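Surel pauses box-handling trials after gripper fault and shares what it has learned so far

Early findings published in full, with advice for other teams handling worn cardboard

Surel, the small automation company behind the Onik box-handling system, has paused part of its trial work at its Macapagal workshop after a fault in which a gripper let go of a carton it should have been holding. No one was hurt and nothing of value was damaged, we are very glad to say, but we would like our customers, our neighbours and anyone else who works with this sort of equipment to hear about it from us, and to hear it properly.

The fault came up in May, during a long afternoon of lifting trials for our customer Pastama, who ship dry goods and who would dearly like to use their cartons more than once before they go for pulp. Onik had picked up a used box by its side wall and was carrying it across the work surface when the fingers opened. The box dropped a short way and tipped over. The operator on duty pressed the stop button, the arm halted as it should, and the team did the sensible thing, which was to leave everything where it was and go and fetch somebody to look at it with them.

What makes this a safety matter for us, and more than a dropped box, is that the controller carried on reporting a good grip for two seconds after the fingers had begun to move. Anyone watching the status light in that time would have believed the load was secure. A carton of pasta is not a terribly frightening thing to have fall near you, but we design for people who stand beside our machines all day long, and they need to be able to trust that light whatever happens to be in the gripper.

"I would far sooner write a long and slightly embarrassing notice than a short and comfortable one," said Lleucu Phillips, who leads the Onik programme at Surel. "The person running the trial did everything right, and the stop worked. The part that let us down was a piece of reasoning in our own software, and that is ours to put right. I have spoken to the people at Pastama at some length, and they have been kinder about it than they needed to be."

How the fault came about

Onik decides whether it is holding something by watching the effort in its fingers. With a stiff new carton this is quite simple, as the wall pushes back and the reading stays steady. Used cardboard is a good deal less obliging. It creases and sags, it tears along its seams, and a wall that felt firm at the start of a lift can soften while the box is still in the air. When the reading fell during this lift, the controller took the change for a sensor settling down, tried to correct for it by easing the fingers, and eased them too far.

We have since gone back through the records of 2163 lifts made on the same version of the software. In 63 of them the same correction began and then stopped by itself before the grip was lost, so the warning was there to be found, had we been looking for it. We weren't, and we are sorry about that. Our weekly checks counted drops and left out near misses, and they have now been changed to count both.

The trial area and the worn cardboard we work with:
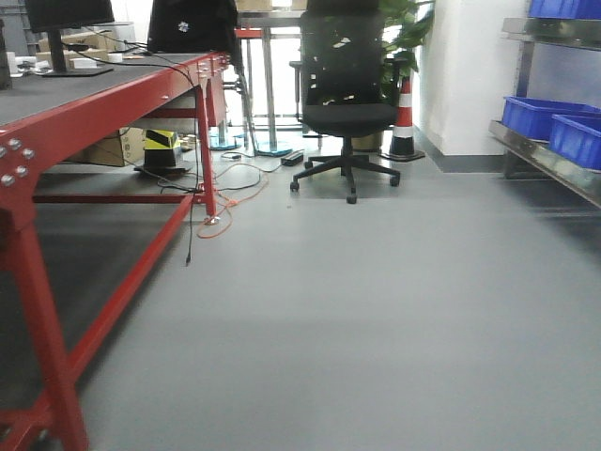
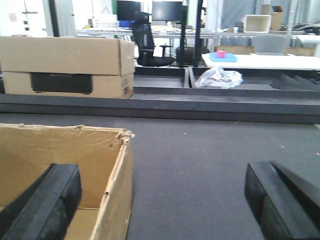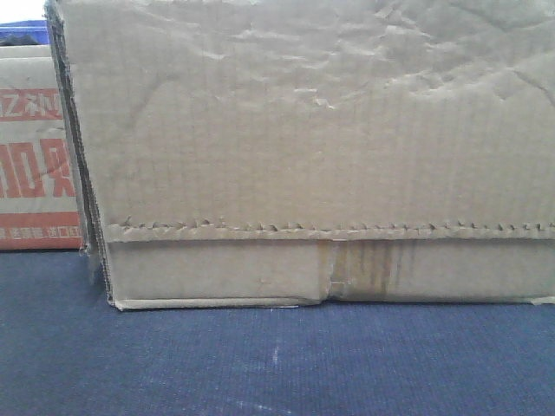
What we are doing now

All lifts of used cartons are on hold, both at Macapagal and on the one Onik unit that Pastama has on loan. Lifts of new, stiff cartons may go on at low speed with an operator at the stop button and the area in front of the arm kept clear of people.

A software change is already being tested on the bench. It takes away the controller's freedom to loosen its fingers in the middle of a lift, for any reason at all. If the reading drops now, the arm slows down, lowers the load to the nearest clear spot and asks for help. This does make it a rather more timid machine, and we expect it to stop more often than our customers would like while we learn where the limits ought to sit. The status light will also be driven separately, from the measured position of the fingers, so that it can no longer repeat a mistake made elsewhere in the controller.

We are also putting together a proper set of tired cardboard to test against. Up to now most of our formal testing has been done with new cartons, with older ones brought in towards the end, and looking back that was the wrong way round for a product meant to help people reuse their packaging. The new set will have 65 boxes in it, sorted by the state of their walls, seams and corners, and every software release will have to get through the lot before it goes anywhere near a customer.

While we were reviewing the lifting area we took the chance to go over our general housekeeping rules too. They had grown up bit by bit over the years and read like it. The new version fits on a single page and covers where cables may run, how far chairs should be kept from a moving arm, and who signs to say that the floor has been checked before a session starts. It had no part in the fault, but it was overdue, and the team have taken to it with good grace.

Advice for other Onik users

If you have an Onik unit on loan or on trial, please don't use it for cartons with torn seams, crushed walls or signs of damp until you have heard from us again. Please keep hands and feet out from under any load, even when the light says that it is held. If you have noticed the fingers twitch or shift part of the way through a lift, we would be truly grateful for a note of when it happened and what sort of box it was, however small it seemed at the time. You won't be wasting our time, and there is no form to fill in.

Used-carton trials will start again once the new software has passed the full test set and Pastama's own safety staff have watched it do so. We haven't set a date for that and would prefer not to guess at one. A further notice with the complete test results will be put out when the work is finished, and copies will be sent to every customer who has a unit.

About Surel

Surel designs and builds handling equipment for packing rooms and small warehouses. Its Onik system is developed and tested at the company's Macapagal workshop.

Press and customer enquiries should be addressed to Lleucu Phillips, Onik programme, Surel.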